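Questions I Get About My Secondhand Clothes Shop

I run Nidden, a small online shop for used clothes, and the same questions land in my inbox every week. So I finally wrote the answers down!

Where do the clothes come from?

Mostly from people clearing out closets, plus a few mixed bales a year from a wholesaler called Reten. A bale is a gamble - my last one in February had 18 ski sweaters in it and one very nice linen jacket (which I kept, sorry).

Do you wash everything?

Yep. Everything gets washed with unscented soap before I list it, and wool gets done by hand in my bathtub. If you're sensitive to pet hair, ask me first. I have two cats and they go where they like.

Bright colors get their own wash. Yellow and red are the ones I watch, and I've turned enough white shirts pink to have learned that lesson for good.
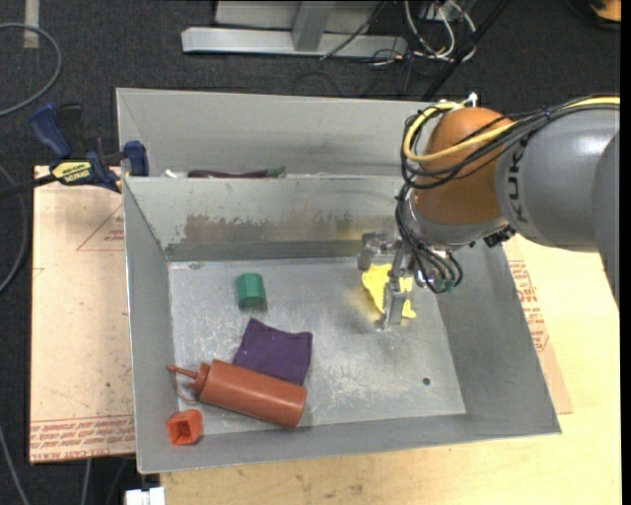 How does your sizing work?

Ignore the tag and look at the measurements. I lay each piece flat and measure chest, length and sleeve in inches. An old medium can fit like a small today, and jeans are even worse.

Can I return something?

Sure, within 18 days, as long as you haven't worn it out or had it altered. You pay the postage back unless I messed up the listing, in which case I do.

How much do you have in stock?

Almost 600 pieces right now, and 470 of them are listed. The rest are waiting on buttons, zippers or me finding a free evening.

Will you buy my old clothes?

Maybe! Send a few photos in daylight and tell me about any stains. I'm full up on T-shirts, but I'd love more coats and anything corduroy.

Contact: use the message form | © Nidden | Back to top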